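Drostix Cell: Questions from Packing Staff

Will the arm replace my station?
No. The 5 stations at Bagheri stay staffed. Operators move from hand sorting to checking and exception handling.

What is simulated first?
Every new item is modeled in Tamell before floor trials.
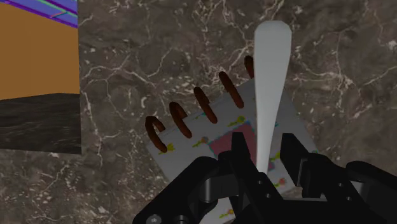
Simulated view: white utensil over a spiral notebook, gripper at its narrow end.

How long is the training?
Two shifts. Sign-off requires a score of 88 on the stop and restart test.

Who clears a fault?
The trained operator. Faults lasting up to 40 seconds are not logged.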